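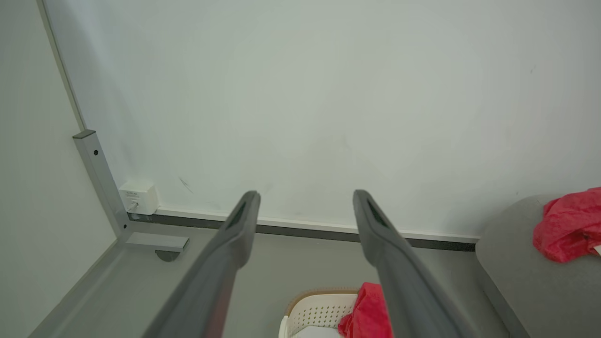 Esquina izquierda del fondo, sala 36. Poste, adaptador blanco y las marcas de la pared.

Ticket 2.122
Sitio: Droturlow, planta baja, sala 36
Asunto: tabique baila + luz auxiliar se apaga sola
Prioridad: media (pedían alta, bajada por turno de mañana)
Estado: en curso

Lunes 8:40 – Apertura
Aviso de recepción. Dicen que el panel de la izquierda se mueve al pasar y que la luz auxiliar Brullby se apaga cuando alguien lo toca. Dos cosas en el mismo aviso, las dejo juntas de momento porque parece la misma esquina. Piden además repasar la pared, que está rayada. Eso va por pintura, no por aquí, pero lo apunto.

8:55 – Preguntas a recepción
¿Desde cuándo? Desde que se movió el mobiliario, la semana pasada. ¿Se va la luz del resto? No. ¿Salta algo en el cuadro? No. ¿Alguien ha desmontado algo? No lo saben. Vale.

9:20 – En sala
Primera vuelta sin tocar nada. El panel hace ángulo con la pared del fondo y remata en el poste metálico. Tapa gris arriba del poste, puesta. Justo debajo, el agujero negro hexagonal del perno. Cerca del pie hay otro, redondo y más pequeño. El adaptador, pegado a la derecha del poste, contra la parte baja de la pared. Muy justo de sitio.

Empujo el panel con la mano a media altura: holgura. Poca, pero se nota. La luz parpadea a la segunda. A la tercera se apaga. O sea, reproducido.

9:35 – Prueba 1, la luz
Desenchufo adaptador, espero un minuto, enchufo. Vuelve. Sin tocar el panel aguanta encendida un buen rato. Muevo el cable con cuidado: nada. Muevo el propio adaptador hacia la derecha: nada. Empujo el panel otra vez: parpadea.
Conclusión provisional: el poste empuja la caja y la caja pierde contacto en la toma. El cable parece que no tiene culpa.

9:50 – Prueba 2, otro aparato en la misma toma
Pongo un flexo de la sala de al lado. Funciona. Empujo panel: sigue encendido. El enchufe del flexo es bastante más pequeño y el poste no le llega. Cuadra con lo anterior. Descarto toma suelta, aunque habría que apretarla igual cuando haya corte.

10:05 – Prueba 3, el poste
Llave hexagonal en el perno de arriba. Entra bien, gira casi una vuelta antes de hacer tope. Estaba flojo. El de abajo no es para esa llave, no lo fuerzo. Mejora mucho pero no del todo, el pie sigue cediendo un pelo hacia la pared.
Nota: no apretar más el de arriba. Si se pasa, el panel se levanta por el otro extremo y luego la puerta roza. Ya nos pasó en la planta de arriba y hubo que repetirlo entero.

10:15 – Medidas
Del canto exterior del panel al pie del poste, unos 685 mm en el suelo. En el plano de montaje no viene esa cota, viene la del módulo entero y no me sirve. Pendiente de que el instalador confirme si el poste está en su sitio o se ha corrido.

10:30 – Medida temporal
Adaptador fuera de la esquina. Alargador corto desde la toma hasta el otro lado, por el rodapie – sujeto con cinta, que no quede suelto en la zona de paso. Luz encendida. Panel empujado varias veces, luz sin parpadeo.
Aviso dejado en recepción: no apoyar nada en el panel, no volver a enchufar la Brullby en la esquina.

10:40 – Pared
Hay un arañazo gris abajo, a la derecha del adaptador, de trazos cortos en diagonal. Una mancha gris floja hacia el centro y alguna marca pequeña más, una arriba a la derecha. Nada que parezca hondo. Pasado trapo húmedo por la mancha del centro, se aclara algo. El arañazo no. Para pintura: retoque, no hace falta la pared entera. Ojo con el tono, con la luz de esa sala el blanco tira a verdoso y un retoque en blanco puro va a cantar. Probar antes en un rincón.

11:10 – Escalado
Mando correo a Wolska, que montó el tabique. Sistema Wragg, el de poste con tapa. Pregunto:
– qué lleva el agujero pequeño de abajo, si es fijación o solo ajuste
– si el pie va atornillado al suelo o solo apoyado
– si se puede separar el poste un poco de la toma sin desmontar el panel
– plazo, que la sala se usa todos los dias

12:50 – Respuesta de Wolska
Contestan rápido, se agradece. El agujero de abajo es de ajuste del pie, llave distinta, la traen ellos. El pie va apoyado y a presión, no atornillado. Según ellos al mover el mobiliario es facil que alguien le diera un golpe y se corriera. Puede ser, yo no lo he visto.
Separar el poste: sí, pero hay que aflojar los 2 pernos, mover y volver a nivelar. Piden la sala libre una mañana. Mandan también la hoja de montaje del Wragg, guardada en la carpeta de Droturlow.

13:05 – Consulta interna
¿Mover la toma en vez del poste? Contestan que no, habría que abrir pared y no hay presupuesto para eso. Queda mover poste. Si después del ajuste el adaptador sigue sin caber bien, se deja el alargador fijo con canaleta. Pedir canaleta blanca ya, que luego tarda.

15:30 – Revisión por la tarde
Luz encendida desde las 10:30 sin cortes, según recepción. La cinta del alargador se ha levantado por una punta, repuesta. Panel igual que lo dejé: firme arriba, algo de juego en el pie.
Una persona de la sala comenta que antes el panel «crujía». Ahora no lo oigo. Anotado por si vuelve.

15:45 – Pendiente
– Fecha con Wolska para ajustar pie y separar poste. Sala bloqueada esa mañana, hablar con recepción antes, no después
– Apretar toma aprovechando el corte
– Canaleta blanca, pedida, sin fecha
– Retoque de pared, ticket aparte a pintura. Que entren después de Wolska, si no lo vuelven a rayar
– Revisar las otras salas con el mismo poste en esquina, sobre todo si hay adaptador pegado
– Quitar alargador provisional al cerrar

15:50 – Nota para el turno siguiente
Si llaman otra vez por la luz, mirar primero si alguien ha devuelto el adaptador a la esquina. Si está en el alargador y aun así se apaga, entonces es otra cosa y hay que cambiar la Brullby por la de repuesto, armario del pasillo, balda de arriba. No tocar el perno superior.

Ticket queda abierto a la espera de fecha.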